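Does a Funny Car Ad Sell Cars?
Project report, Marketing 2
Fengying Pan and Roos Cuypers

1. The question
Horkell ran a 30-second spot for its small hatchback, the Gitavgate, in September. A man argues with his own shadow over who gets to drive. Imex, the agency, called it a hit. We wanted to know what "hit" meant.

2. What we did
We showed the spot to 14 classmates along with two other car ads, then asked them a week later what they remembered. We also read the agency's case summary.

3. Results
Most of our group remembered the shadow. Few could name the car, and two credited it to a rival. The summary claims 3416 test drive requests but gives no figure for the months before the ad ran. It also leaves out the $600 discount offered during the same weeks, which we think matters more than the shadow.

4. Storage of materials
Answer sheets and the signed consent forms are in the department office, in the low oak-toned cabinet by the white desk.

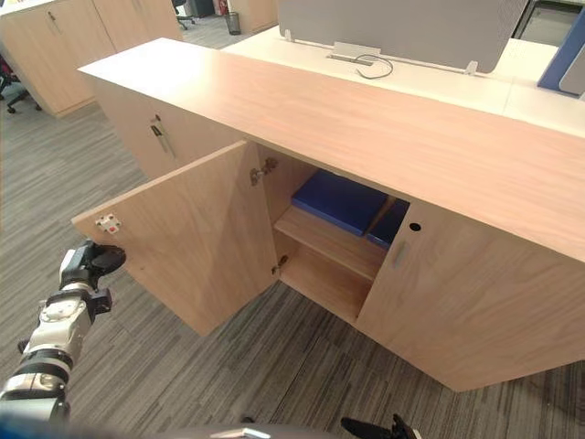 5. Limits
Our sample is tiny and all students. Hardly any of them are shopping for a car.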